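Gripper comparisons are mostly run on the wrong objects. The usual set is blocks, cans and a tennis ball, and the usual result is that every finger design scores well. A Stikley parallel jaw and a Cabrera three-pad unit came out level on Huiling Wan's block test in September. I would not choose between them on that basis.

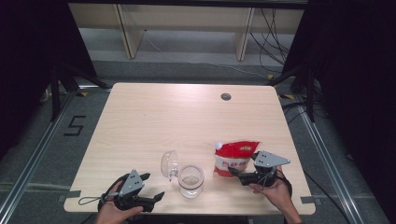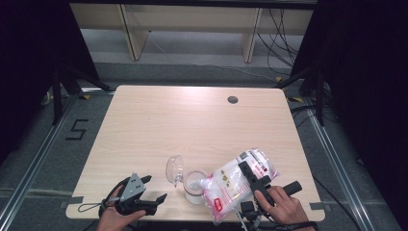 Soft packaging separates designs faster than rigid parts do. A bag has no fixed width, and its mass moves when it tilts. Closing force that is fine on a jar can be too little at the top of a bag and too much at the bottom. With a sugar bag held between two black fingers and a glass jar standing next to it, the contact point matters more than the rated force. Grip height should therefore be logged for each trial - most test sheets I have seen leave it out.

Jonas Thaler disagrees. His view is that bags add noise, and that 3,000 cycles on a steel gauge block say more about wear. On wear he is right. Selection is a separate question, and 50 trials on a bag would tell me more than his whole run.

I would also keep the hand-held stage before any arm is mounted. Changing a fingertip at that point costs three screws. After mounting, it costs a recalibration.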